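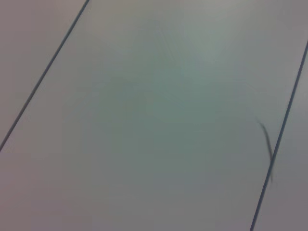 Dukberg Modular Work Tables — Prirnano Series

Institutional Furniture / Tables / Prirnano

The Prirnano series is intended for libraries, community kitchens, craft rooms and municipal offices where one table must serve several departments in the course of a week. Tables are supplied singly or in linked runs, and all models share the same leg, so that a run may be extended at a later date without replacing the units already in service.

Item number: 397
Seating: 4 per table
Top finishes: white, pale gray
Linking hardware: included
Assembly: two persons, hex key supplied
Warranty: 7 years on frame, two years on casters

Linked runs

Adjoining tops are held level by a steel clip fitted from beneath. Clips should be tightened by hand until all tables in the run have been aligned, and only then with the key. A run on an uneven floor may need adjustment at each foot. Runs of more than six tables require the reinforced center leg, ordered separately.
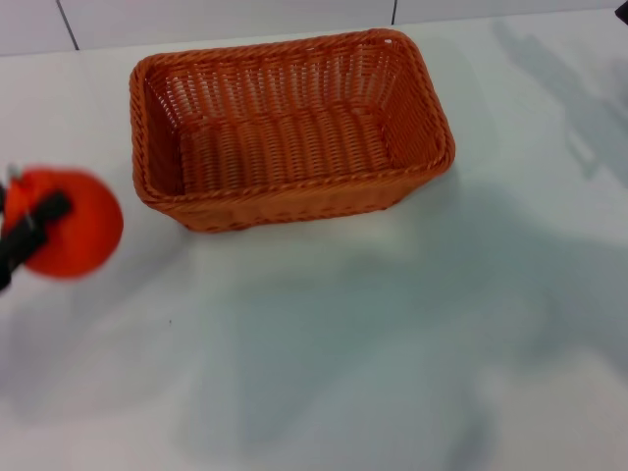 Orange wicker basket
Empty, on a white tabletop

Care and cleaning

Wipe tops with a damp cloth and mild dish soap, then dry. Abrasive pads, bleach and solvent cleaners will dull the finish and are not covered by the warranty. Cutting should be done on a board. Hot cookware must be placed on a trivet — the finish is not rated for direct contact.

Casters should be checked for lint and thread at the start of each term. Replacement casters are sold in sets of four under the Bernix name and fit all Prirnano tables delivered after August 2018. Customers with older tables should request the Luo adapter plate when ordering.

Ordering and delivery

Orders from schools and public agencies are accepted by purchase order. The standard lead time is 20 working days from confirmation. Tables are shipped flat, with legs and hardware packed in a separate carton. Deliveries above the ground floor must be arranged in advance, and the purchaser is asked to confirm elevator dimensions in writing.

Damage in transit must be reported before the delivery note is signed. Unassembled tables in original packaging may be returned at the purchaser's expense — linked runs cut to special order are excluded.

Page last revised 19 Apr 2021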